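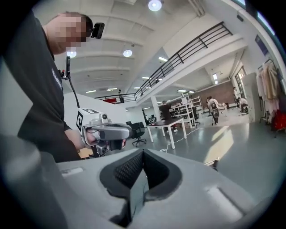 *Hellgrauer Handgreifer mit Markerwürfel, dazu eine Actionkamera an der Stirn: Ausrüstung für Demonstrationen ohne Roboterarm.*

# Zwei Finger, ein Würfel, viel Gefühl

**Handgeführte Greifer bringen Robotern Handgriffe bei, lange bevor ein Arm montiert ist. Wir haben zwei Bauarten gegeneinander antreten lassen und dabei mehr Spaß gehabt, als man bei einer Messreihe haben sollte.**

Der erste Versuch mit einer Tüte Linsen geht daneben. Die Finger schließen, die Tüte faltet sich zusammen, rutscht nach unten weg und liegt wieder auf dem Tisch. Beim zweiten Mal drücke ich den Abzug langsamer, warte, bis die Polster anliegen, und hebe erst dann. Sitzt! Ich freue mich wie ein Kind am Greifautomaten auf der Kirmes, nur dass die Chancen deutlich besser stehen.

Wer einmal einen ganzen Nachmittag mit so einem Gerät in der Hand verbracht hat, versteht, warum sich in Robotiklaboren gerade so viele Leute dafür begeistern. Statt einen tonnenschweren Arm per Fernsteuerung durch den Raum zu lotsen, nimmt man den Greifer selbst in die Hand. Man räumt auf, sortiert, stapelt und hängt Kleidung um. Eine Kamera am Gerät sieht dabei von vorn bis hinten dasselbe, was später der Roboter sehen soll, und aus Bild und Bewegung lernt ein Modell den Handgriff. Das klingt nach einem Umweg und fühlt sich nach wenigen Minuten an wie eine Abkürzung.

## Die Kandidaten

Verglichen haben wir den Lirken, ein Gerät mit Pistolengriff und V-förmiger Backenöffnung, und den Gerkus, der seine Finger parallel führt und über einen Schieber unter dem Daumen bedient wird. Beide wurden an derselben Arbeitsstation geprüft, mit denselben Gegenständen und derselben Beleuchtung. Die Kameradaten liefen in Modenow ein, eine Auswertesoftware, die Position, Öffnungsweite und Bild auf eine gemeinsame Zeitachse legt.

14 Gegenstände standen auf der Liste, vom Holzklotz über den Schlüsselbund bis zu einem gefalteten Geschirrtuch. Jeder wurde aufgenommen, um eine Handbreit versetzt und wieder abgelegt, immer im Wechsel der Geräte. Am Ende kamen fast 400 Durchgänge zusammen. Müde Unterarme inklusive.

## Auf dem Papier gleich, in der Hand nicht

Der Gerkus ist der Präzisere. Seine Finger treffen sich sauber in der Mitte, und bei flachen Dingen wie einer Scheckkarte ist das ein Genuss: ansetzen, schieben, hochnehmen. Wer Stecker einstecken oder kleine Schrauben umsetzen will, greift freiwillig zu ihm. Der Daumenschieber verlangt allerdings Aufmerksamkeit. Er hat kaum Rückstellkraft, und wer nicht hinsieht, schließt gern ein Stück weiter als gewollt. In den Aufzeichnungen erkennt man das an einer zittrigen Kurve kurz vor dem Kontakt.

Der Lirken ist gröber gebaut und trotzdem das Gerät, das wir ständig zuerst vom Tisch genommen haben. Sein Abzug läuft gegen eine Feder, die schon nach wenigen Griffen verlässlich erzählt, wie weit die Backen offen sind. Weiche und unregelmäßige Sachen zieht die V-Form fast von selbst in die Mitte. Das Geschirrtuch, an dem der Gerkus wiederholt scheiterte, nahm er beim ersten Anlauf. Bei der Scheckkarte sah er dafür alt aus.

Unterschätzt hatten wir das Gewicht, genauer gesagt seine Verteilung. Beide Geräte liegen auf der Waage nah beieinander, doch der Lirken ist vorn schwerer. Auf Tischhöhe stört das nicht. Über Schulterhöhe, beim Einräumen eines Regals etwa, kippt das Handgelenk nach einer Weile nach unten, und plötzlich sind alle Griffe ein paar Grad schräger als am Anfang. Ein Modell, das daraus lernt, übernimmt auch die Müdigkeit!

## Der Würfel und das Licht

Ein eigenes Kapitel verdienen die Marker. Aus den schwarzen Quadratmustern auf weißen Flächen errechnet eine Kamera, wo sich der Greifer befindet und wie er gedreht ist. Ein Würfel hat gegenüber einer einzelnen Tafel den Charme, dass bei den meisten Haltungen mindestens eine Seite gut zu lesen ist. Erst mit dem Würfel konnten wir Drehbewegungen über die Schulter hinweg verfolgen, ohne dass die Spur abriss.

Empfindlich bleibt die Sache bei Gegenlicht. Große Fenster und glänzende Böden sind der natürliche Feind jeder Markererkennung, und wir haben eine gute Stunde damit verbracht, Tische zu verrücken und Rollos zu justieren. Matt gedruckte Muster halfen enorm. Auf glänzendem Papier verschwand bei ungünstigem Winkel eine ganze Würfelseite in einer hellen Spiegelung.

Auch die Wahl der zweiten Kamera macht mehr aus als gedacht. Fest auf dem Stativ liefert sie ruhige, gut vergleichbare Bilder, verliert die Hände aber, sobald man sich umdreht. Auf der Stirn getragen folgt sie dem Blick und zeigt, wonach der Mensch vor dem Griff Ausschau hält. Gerade dieser Moment des Suchens ist spannend: Man sieht, wie früh sich der Kopf schon auf das nächste Ziel richtet, während die Hand noch mit dem vorigen beschäftigt ist. Dafür wackelt das Bild bei jedem Nicken, und ein zu locker sitzendes Band verschiebt den Ausschnitt im Lauf einer Sitzung.

## Vom Handgriff zum Arm

Zum Schluss durften die Aufzeichnungen auf einen echten Arm, den Lūse, der nacheinander mit den passenden Backen beider Geräte bestückt wurde. Für jede Bauart trainierten wir ein eigenes kleines Modell, und jedes bekam 26 Versuche mit dem Geschirrtuch und der Linsentüte. Das ist keine Statistik, mit der man Preise gewinnt. Die Tendenz war dennoch nicht zu übersehen: Mit den V-Backen griff der Arm beherzter zu und verzieh kleine Fehler in der Anfahrt. Mit den Parallelfingern näherte er sich zögerlich, hielt kurz vor der Tüte inne und zitterte ein wenig. Genau dort, wo zuvor unser Daumen am Schieber gezittert hatte.

Diese Stelle habe ich mir immer wieder angesehen. Die kleine Unsicherheit einer menschlichen Hand, sauber aufgezeichnet und von einer Maschine nachgespielt – das ist technisch ein Mangel und trotzdem einer der schönsten Momente, die ich an einem Prüfstand erlebt habe.

## Was wir behalten würden

Für Haushaltsaufgaben, Textilien und alles, was nachgibt, würden wir den Lirken nehmen und ihm ein Gegengewicht am Griff gönnen. Für Montage und flache Teile bleibt der Gerkus erste Wahl, am liebsten mit einer kräftigeren Feder im Schieber. Wer die Wahl noch offen hat, sollte beide eine halbe Stunde lang über Kopf benutzen, bevor eine Bestellung hinausgeht.

Und Pausen einplanen. Nach unserer Erfahrung werden die Griffe gegen Ende eines Blocks hektischer und die Anfahrten kürzer, bei beiden Bauarten. Kurze Sitzungen mit frischen Händen brachten uns die ruhigeren Kurven. Als Nächstes kommen nasse Gegenstände auf den Tisch, Schwämme und gespülte Gläser, und die Handtücher liegen schon bereit.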